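Print this page | E-mail this page

Reading time: 5 minutes

Luker releases open practice guide for robots that handle drives, boards and plug-in parts

Second edition of the Badivano guide sets shared rules for grip, approach, release and record keeping

2/3/19 - Luker is pleased to announce the second edition of the Badivano guide, a free set of good-practice rules for robot cells that put small electronic parts into slots, caddies and sockets and take them out again. The new edition is ready to download today, and it is a big step up from the first!

The guide was written with Worari, which builds test fixtures, and Tufa, an engineering office that helps repair shops and small manufacturers set up their first automated cells. All three companies will use it in their own work starting in March.

Plenty of good rules already exist for keeping people safe around robots, and the Badivano guide does not replace any of them. Its subject is the part in the gripper. A robot arm can pass every safety check in the building and still bend a connector, scratch a label or push a component in at a slight angle. Shops have mostly handled this with their own house rules, often a page or two taped up beside the cell, and those pages rarely agree with one another.

"When we asked people to send us their house rules, we expected a handful," said Hagos Tufa, lead author of the guide. "We got 446 of them, and some were wonderful. One shop had worked out its own way of naming every kind of bad insertion, with sketches. We borrowed a lot from that one, with thanks, and their name for a part that goes in crooked is now the name in the guide."

The 446 rules were sorted, compared and tested over the past year. Many said the same thing in different words. A few flatly contradicted each other, mostly on the question of when a gripper should let go. After testing and a round of comments, the first draft was cut down to 200 rules, and those 200 make up the new edition.

What is in the guide

The rules follow the order of a normal handling job. The opening chapter covers the fixture: how it is fastened, how its slots are marked, and how its position is checked before a shift. A fixture that has been moved must be measured again before the robot goes near it, even if it was put back against the same stop.

The chapter on gripping is the longest. It asks shops to write down, for every part they handle, which surfaces the fingers may touch and which they may not. Contacts, labels that must stay readable and thin unsupported edges are all on the "may not" list unless the part's maker says otherwise. Finger pads get their own short section, with a simple check for wear that takes less time than pouring a coffee.

Approach and insertion come next. The guide calls for a slow zone in front of every slot, a force limit for each part, and a single agreed answer to the question of what happens when that limit is reached: the arm stops, backs out along the line it came in on, and records the attempt. It does not try again by pushing harder. Shops may allow one repeat at the same limit. After that, a person looks at the part and at the slot.

Release rules have been completely rewritten since the first edition. The earlier text let the gripper open as soon as the arm reached its taught position. The new text asks for a second sign that the part is seated, such as a force reading, a camera check or a signal from the fixture itself. Removal is treated the same way, with its own limits, and the guide is firm that taking a part out is never to be programmed as an insertion played backward.

There is also a new chapter on cables. Wires and hoses near the cell have to be looked at with the arm in its farthest positions as well as at home, and any cable inside the reach of the arm needs a fixed path and a named person who looks after it.

Cameras on the wrist

Cameras mounted near the gripper have become common, and the second edition is the first to cover them. The rules are short. The camera should see the fingertips and the slot in the last stretch of the approach. Lighting should be checked at the angles the wrist really uses, including steep upward ones, where ceiling lights and shiny metal can wash out a label. If a cell relies on reading a code, the guide asks for a written plan for what the robot does when the code can't be read.

"I love this chapter because it came from people who had been stung," said Hubert Laskowska, who ran the trials at Worari. "You set everything up with the arm pointing down at a bench, it all looks great, then the first job has the wrist turned up toward the lights and you are reading glare. So we tested it both ways, and we put the awkward way first."

How it was tested

The trials used 892 recorded handling attempts, spread across drives, boards and plastic plug-in parts. Each attempt was logged on the same form, which is printed at the back of the guide and may be copied freely. Attempts that went wrong were kept in the record along with the ones that went right, and reviewers from all three companies read them without knowing whose cell they came from.

The form is worth a look even for shops that don't plan to take up the rest of the guide. It fits on one sheet, front and back, and asks for the part, the fixture, the pads fitted, the limit set, the result and a line or two in plain words. The plain-words line turned out to be the most useful box on the page - reviewers went to it first nearly every time. 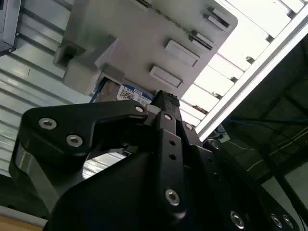 Gripper at a 1.0TB hard drive in its overhead caddy (first picture); blue plastic component held at a slot on the upright mounting board (second picture).
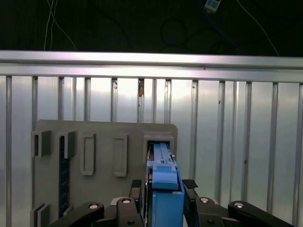
Luker Handling Standards Team

Who can use it

The guide is open to anyone. There is no fee, no membership and no badge to earn. Shops may adopt all of it or single chapters, and may say so in their own paperwork as long as they name the edition. Schools and training centers are welcome to use it in class, and the team would be glad to hear how it goes.

Comments on the second edition are being taken now. The chapters on cables and wrist cameras are the newest and would gain the most from fresh eyes, especially from shops that work with older arms or with fixtures mounted overhead. Every comment gets a written reply, and changes will be listed by rule number so that readers can see what moved and why.

"Please argue with us," said Tufa. "The release chapter is so much better than it was, and that is because people wrote in and told us the old one was wrong."

About the companies

Luker designs handling cells for electronics repair and testing. Worari makes test fixtures and mounting boards. Tufa provides engineering support to repair shops and small manufacturers. Badivano is the name of the three companies' joint project on good practice in robotic part handling.

Copies of the guide, the one-sheet form and the list of changes from the first edition can be requested from the Handling Standards Team at Luker. Printed copies will be sent out in March.

Print this page | E-mail this page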